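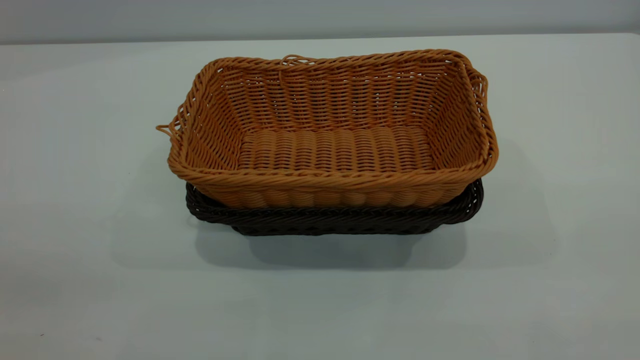
How to test a robot arm on nested baskets

Separating two stacked baskets is a short household chore for a person and a slow one for most arms. It also makes a useful bench test, as it shows whether a machine can tell one woven rim from another. The procedure below was run on the Bovero bench at Gukon in June and needs one arm, one fixed camera and a clear table.

What you need

Two rectangular woven baskets of similar shape and size, in contrasting colours. Flared sides are required or they will not nest. An arm with a parallel gripper and a wrist camera. A plain, pale tabletop.

Setting the start position

Nest the lighter basket in the darker one with the long sides parallel to the back edge of the table. Do not press down. Leave clear table to the left and right so the arm can set the upper basket on either side.
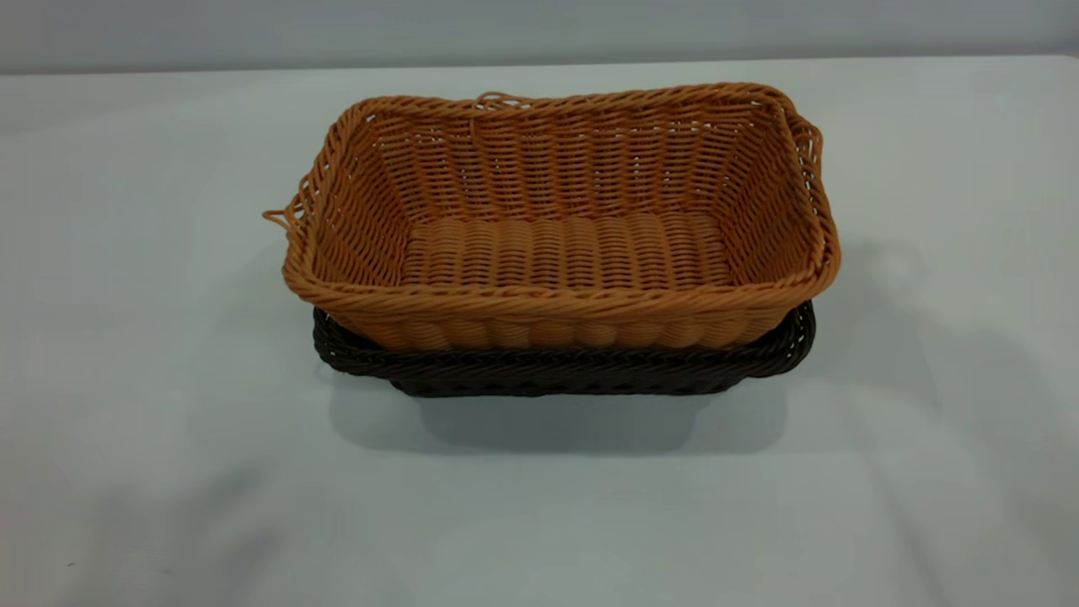 Posted 2018-07-07 by the Gukon bench team | Filed under: Handling

Leave any loose strands as they are. A cord end that projects past the rim changes the outline the software works from, and trimming it makes the test easier than the chore. The fixed view should take in both rims, with the dark one showing as a band under the light one.

Running the test

1. Home the arm and confirm the gripper is fully open.
2. Start the Samonte planner and let it propose a grasp on the upper rim.
3. Reject any grasp that closes on both rims.
4. Lift straight up by 155 mm. Stop if the lower basket leaves the table.
5. Set the upper basket down beside the lower one and release.
6. Reverse the sequence to restack. Log it as a separate task.

Check the cabling before each block of trials. Power and signal leads near the base should have enough slack for the full lift, and no loop should be able to catch on the gripper. 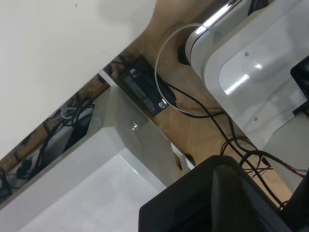 Route spare length away from the fingers and tie it down. Repeat the check whenever the arm has been moved on its mount.

Reading the results

We logged 1578 trials. Unstacking was reliable once the grasp filter in step 3 was on. Restacking was not: the usual fault was one corner riding on the lower rim, which the planner scored as finished. Median time for a full cycle was 199 seconds, against roughly 2 for a person to pull the baskets apart.

On these figures the arm can do the first half of the chore under supervision. We would not leave it alone with the second half. The Erkico gripper pads are next on the bench, using the same start position.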